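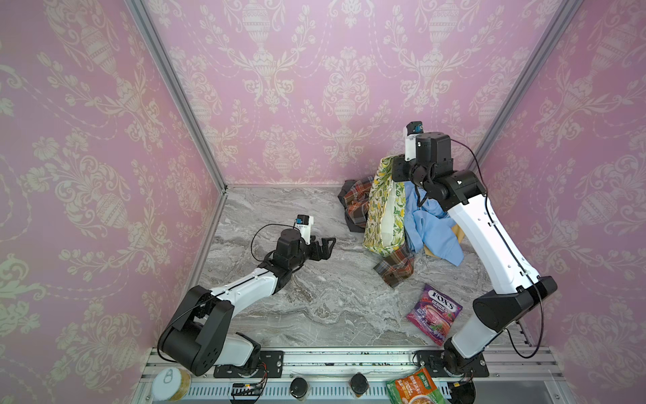

Delwood, 10 June 2010

The Mivine wallpaper steamer is back in stock, and we're very happy to have it on the shelf again! The first batch went out the door in April and we've been taking names for the second one ever since. If yours was on the list you should have an email from us already.

For anyone who hasn't used one, a steamer loosens old paste so the paper comes off in long strips. If you've ever tried to clear a bedroom with a sponge and a bucket you'll know how much of your weekend that can save. We used a Mivine on the back hall of our own shop (four layers, the bottom one a brown stripe that must have been up since before the war) and had bare plaster by supper.

What you get

Steamer tank with carrying handle and sight glass
Large plate for walls, small plate for corners and behind radiators
12 feet of hose
Drip tray
Baluyot 4-inch stripping knife with one spare blade

The tank runs for 39 minutes on a fill. That's long enough to do a good stretch of wall and then stop for coffee while it heats up again. Please let it cool before you open the cap – the steam in there is no joke.

Using it on patterned and vinyl papers

Older printed papers, damasks included, usually come away easily once the steam gets behind them. Vinyl is fussier. Pull the top skin off dry first, then steam the backing. If the paper has been painted over, run a scoring wheel across it in loose circles, and don't lean too hard or you'll mark the plaster. We like the Zosix wheel, sold separately, but any decent one will do.

Hold the plate flat for a count of ten, move it along, and scrape where it just was. Start low and work up. On drywall cut that count in half, as the face paper goes soft quickly and then you're patching.

Hanging new paper afterward

Wash the walls down with warm water and give them two full days to dry. Size them, let that dry too, and you're ready to hang. We stock sizing in small and large tubs, plus Baluyot brushes and seam rollers, and the new floral books are on the front counter if you want to borrow one overnight.

Ordering

Item number 1000, with hose and plates. Replacement hose is item 200 and the small plate on its own is item 500. Store pickup is free. We can ship the steamer too, but the box is a big one, so call us for a rate first. Rental by the day is available from the Delwood store only – bring a driver's license and return it with the tank empty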